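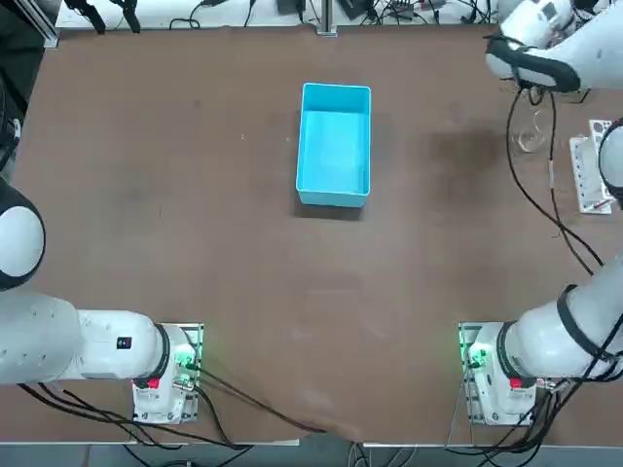 Sorting bench, morning notes (March)

Starting the sort with the light blue bin, and I'm so happy with this choice! We went back and forth between it and the deeper gray one from Medeiros, but the open top and straight run front to back win it for me. You can see right down to the bottom from where you stand, and small pale things still show up against that turquoise (the buttons will be the real test of that).

Bin position: near the far side of the table, long side running front to back. Please leave it there between rounds, so that the counts can be compared.

Table: brown top, matte, which I like a lot more than the glossy one at Zundevham — no glare at all when you lean over it. It has its scuffs and light scratches, and the white specks are still in it after two goes with a damp cloth. The dark stain to the right of the bin is staying too. I tried the Flumora cleaner on a corner of it, 16 minutes under a wet rag, and got a slightly cleaner stain. Elspeth Baird thinks it's in the finish and wants to sand. I'd say hold off until the sort is done, as I've started using it as a landmark for where the next handful goes!

Stock for this round: one Umell sack, 3000 mixed pieces according to the label. Pegs, caps, buttons, a lot of those short plastic spacers. Plan is 19 handfuls into the bin, then tip, spread, sort by hand, and write down anything that doesn't fit a group.

Groups so far:
pegs, any length
caps with a rim
caps without a rim
buttons, two or four holes
spacers
odd ones (keep these, they're the fun part)

Elspeth asked whether 16 pegs per tray is still the number. Yes, same as last round, and the trays are on the shelf by the door.

To do before the first tip: wipe the inside of the bin, get the small scoop back from the other bench, find a pen that works. Also want to try a sheet of felt under the bin, just to hear the difference when a full handful drops in. The last plastic one rang like a drum and I kind of loved it, but Elspeth was on the phone.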